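4. Checking the finger pads

I do this every 80 grabs, and again any time the grip starts to feel off.

1. Open the jaws all the way and let go of the trigger.
2. Look at both blue pads. The texture should be even, with no shiny spots.
3. Snug up the frame screws by hand. Stop when they stop!
4. Try a box with mixed stuff in it, soft and stiff.

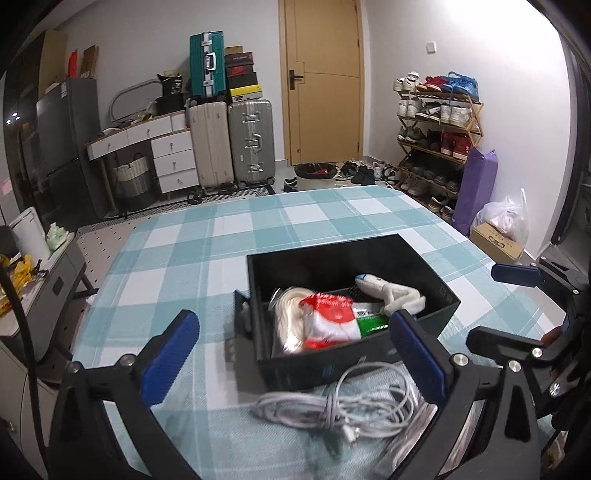 Fig. 6. Jaws open at the box, one pad by the front right corner.

Note: keep the cable off to the side (I snagged mine twice in May).

Caution: don't clean the pads with alcohol. Warm water is fine, then give them 30 minutes to dry.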